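Laston Building, Bench Room 2
Notebook entry, 29th July
Entered by Elin Trevor; read by Berwyn Probert

Purpose of entry: to record the condition of the bench covering and its fixings, the use of the green lid as a receiving dish for the small white piece, and the matters left open after the review of the room.

The mat was laid again in April and has remained on the same table. The pictures are entered as a group and are not arranged by time.

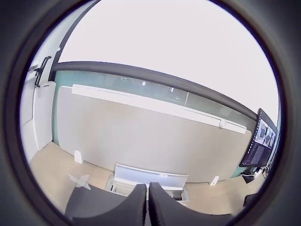
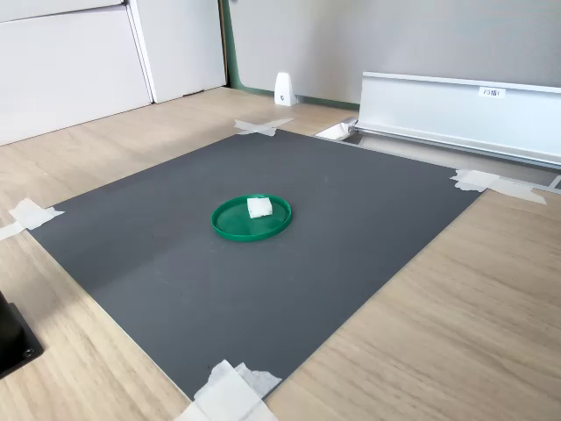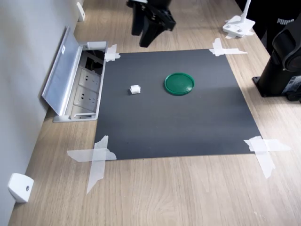
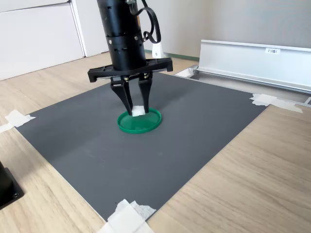 Mererid Sayce has asked that the tape be settled before anything else is changed, and remarked that a mat which shifts by a finger's width during the morning makes the afternoon's notes very hard to compare. She would prefer a single strip laid square at each corner, pressed down from the middle outward, with the ends cut and not torn. Her request is accepted and will apply from the next time the mat is lifted.

1. Mat

The dark gray mat is to be kept. It gives good contrast with both the lid and the white piece, and it is easier to read by eye than the bare wood-grain top. There are faint scuffs on the surface and a slight diagonal crease. The crease was present when the mat came out of its tube and has not been treated. Ynyr Pritchard suggests storing the spare mat flat under the Talavia catalogs for a week and then exchanging the two. I have no objection, provided that the position of the present mat is first marked on the table in pencil.

The mat should be wiped with a barely damp cloth at the close of each day. Solvent is not to be used on it. The cloth supplied with the Volonmont cleaning kit leaves lint, and lint is a nuisance when the item being placed is itself small and white.

2. Tape

All of the corners are held with white tape. The near corners have received more of it than they need, with large, layered patches of tape. When a corner lifts, the old tape is to come off completely before new tape goes on. Warm the strip with the hand, pull it back low along the surface, and check the wood for residue.

Stock on the shelf: 3 rolls, 38 mm wide. Please do not borrow from these for labeling boxes. Sundaram has been asked to quote for a further supply - reply still awaited.

3. Lid and white piece

The lid is taken as the receiving dish for the present work. Its raised rim is of use, and the green is easily distinguished from everything else on the table. A clear dish was tried in April and given up, as its edge could not be found quickly against the mat.

The task remains as agreed: the white piece starts on the mat and finishes inside the lid. It is to be set down within the rim and left there until the position has been written in the log. A piece resting on the rim is logged as "rim" and is not counted as inside. If the lid slides when the piece is set down, that should be noted as well, in the remarks column, with the direction of travel.

Beca Nicholas proposes that the starting place be varied, left and right of the lid, and near and far. I agree in principle. The starting places should be decided beforehand and listed on the sheet, so that two people working on different days are following one list.

The pieces wear at the corners. Any piece that has lost its shape is to be put in the discard cup, and a fresh one taken from the bag. Hands should be clean, as marks show at once.

4. Table and surroundings

Clear space at the front of the table has been set at 1000 mm along its length. Bags, cups and notebooks belong on the side shelf. The low white tray near the fabric divider may stay where it is, but it has begun to collect loose items from other benches, and its contents should be sorted by whoever next has a free half hour.

The divider between the working area and the glass wall is useful in the afternoon, when people passing in the corridor are a distraction. It should be moved by lifting. Dragging it has marked the floor covering at the far end of the room.

The ceiling lights were left at full. There is a band of reflected light on the mat under this setting. Berwyn Probert would like one session at the lower setting for comparison, with the level written at the head of the sheet.

5. Open items

Tape corners to be redone as requested above - E. Trevor.
Spare mat to be flattened - Y. Pritchard.
List of starting places - B. Nicholas, draft to be left in the front pocket of this book.
Lower light setting - B. Probert, once the list is ready.
Replacement cloths, lint free - not yet assigned.

The log sheet for this session is pasted on the facing page. Two lines were corrected in ink and initialed.

Bench Room 2, Laston Building | Contact: bench room desk | All rights reserved | Back to top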